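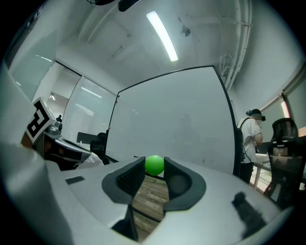 Bright green ball between the pads of the hand-held gripper, Clisetville open day

Dikeck Hand-Held Gripper — our demo day notes
3 min read

I've been selling grippers for a while now and I still get a kick out of handing one to somebody who has never held one. That was pretty much the whole plan for our open day in March at the Clisetville office. Come in, grab the Dikeck by the handle, pick stuff up, ask me anything!

The ball is always the first thing people go for. It's smooth and round, so you find out fast how you like to approach an object. Most folks squeeze way too hard on the first try (I did too, my first week). The pads are thick and textured and they curve in toward each other, so you can ease off a lot more than you'd think. Marcelino Batista, who runs our training sessions, likes to have people come in slow from above and then turn the wrist.

A few things visitors asked that I should have put on this page ages ago:

Weight. The hand-held version is 335 grams without the cable. With the cable clip on, your wrist will notice after a long session, so take breaks.

Pads. They come off with 6 small screws. Spare pads are sold in pairs, left and right, and yes, they are different — please check the letter on the back before you order.

Cleaning. Damp cloth, mild soap. No solvents on the pads, ever.

Can I use it left-handed? Yep. Estrella Ochoa on our support desk is a lefty and uses the standard handle.

Lead time. Eight working days for the white housing right now. Other colors take longer, so write to us first.

We had the afternoon slot from 2 p.m. and ran over by a good bit, mostly my fault for talking. If you missed it and want to try one, we do short visits at the Clisetville office by appointment. Bring your own objects if you like, odd shapes are very welcome. The order code for the hand-held kit is 214, and Estrella can set up a time for you.

Related items
Dikeck replacement pads, pair
Panganiban wrist strap
Damside carry case, small
Cable clip and screw set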